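Clemuvham gets its night market back

1/26/19
By Zainab Akpan

The night market is coming back to Clemuvham! After a long gap and a good deal of letter writing, the town council has agreed to close Shek Lane to traffic one evening a month so that traders can set up along both sides, from the old corn store down to the river steps.

Anyone who remembers the market in its first life will know what a treat this is. It ran for years on little more than goodwill and a few strings of bulbs, and people came in from Zerstead on the late bus just for the soup. When the lane was dug up for new drains the stalls moved to the school field, which was muddy and hard to find in the dark, and bit by bit the traders drifted off.

Declan Carroll sold bread at the old market and has put his name down for a pitch at the new one. "I kept the trestles," he told me. "My wife wanted them gone and I kept them, all this time, behind the freezer." He plans to bring rye loaves and the sticky ginger buns that used to sell out before it was properly dark.

There is room for 30 stalls in the lane, and 70 people asked for one, so the pitches will be shared out in turn over the season. Food takes up about half of them. The rest is a lovely mixture — secondhand books, knitted things, plants, a knife sharpener, and Svenja Wallner with her beeswax candles, which smell wonderful even unlit.

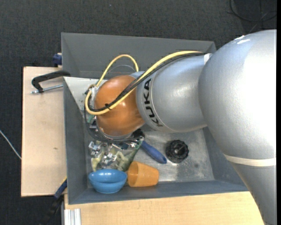

A trial evening in December went better than anyone had dared to hope. Some 900 people turned up in the drizzle, the chestnuts ran out early, and the brass band played two sets under the corn store arch and then a third when the crowd wouldn't let them pack up.

A few things will be different this time. The lane will have its own power points, so there will be no more humming generators, and the bus to Zerstead will wait an extra half hour on market nights. Dogs are welcome on a short lead. Cars can be left at the station yard, where parking is free after six.

Ikechukwu Tamuno is looking for buskers and would love to hear from singers, fiddlers and anyone with a hurdy-gurdy — he is quite serious about the hurdy-gurdy. Names can be left at the library desk until the end of the month.

More local news
Zerstead bus timetable: what changes this spring
Library seed swap returns
Damian Plattner wins regional baking prize
River steps to be repaired before Easter
Biltorero choir seeks tenors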